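The Velitz Round

The Velitz Round is a form of collaborative short story in which each member of a writing group adds a fixed portion to a tale begun by someone else, without being told how it is meant to end. It takes its name from the town of Velitz, where a reading circle adopted it one wet July after running out of things to read. The form is related to older parlour games of the fold-the-paper kind, though its followers dislike the comparison and tend to bring it up first.

Rules

A standard round has 19 turns. Each writer receives the story so far, adds a passage of 283 words and hands it on within three days. The word count includes the title if the writer is vain enough to supply one. Nothing already written may be deleted. It may, however, be explained away, and a good part of the surviving work is taken up with doing so.

Characters may be killed only once. An early version of the rules was silent on this point, and the ferryman in Kekmont dies four times.

The opening object

Every round begins with an ordinary household item, which must appear in the first passage and matter in the last. Bread knives, umbrellas and items of clothing are the usual choices. Coats are especially popular – they have pockets, and a pocket can hold a letter whenever the plot needs one.

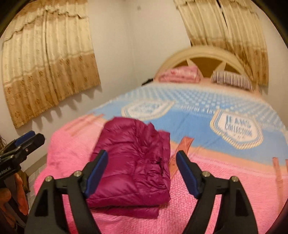 A folded magenta puffer jacket on a pink blanket.

Purists hold that the object should be described once and then left alone until the end. In practice it is mentioned in almost every passage by writers anxious to show that they have remembered it. The longest known sentence in the form, from the seventh turn of Rornholm, concerns a teapot lid and contains no verb.

Notable rounds

Kekmont is generally treated as the first complete example. It opens as a quiet account of two sisters sharing a house by a lake and becomes a spy story at the fifth turn, apparently against the wishes of the fourth. The sisters are not seen again until the final passage, when they are discovered to have been making soup.

Rornholm is better regarded, partly for its shorter cast. Its middle section, set entirely in a railway waiting room, has been reprinted on its own and is much improved by the absence of the beginning.

Yüksel, named after the family bakery at the centre of its plot, is the only round known to have been finished early. The twelfth writer brought the story to a satisfying close and the remaining seven were left with nothing to do. They did it at the full 283 words each, and the published text includes all of them.

Variants

The Long Round extends the number of turns to 40. Few have been completed, and those that have are mostly admired from a distance. In the Blind Round, each writer sees only the passage immediately before their own, so that a character's name, age and species may drift. The Backward Round starts with the ending and is said to produce tidier plots and crosser writers. 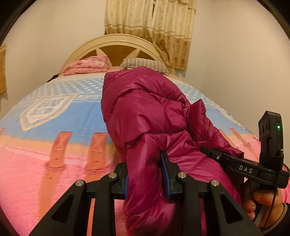
Reception

Critics have been polite about the form as an exercise and brief about the results. Supporters reply that the pleasure lies in the writing, a defence that has never done much for the reader. Groups using it report livelier meetings and, in some cases, smaller ones.

See also

Chain novel
Frame story
Consequences (game)
Unreliable narrator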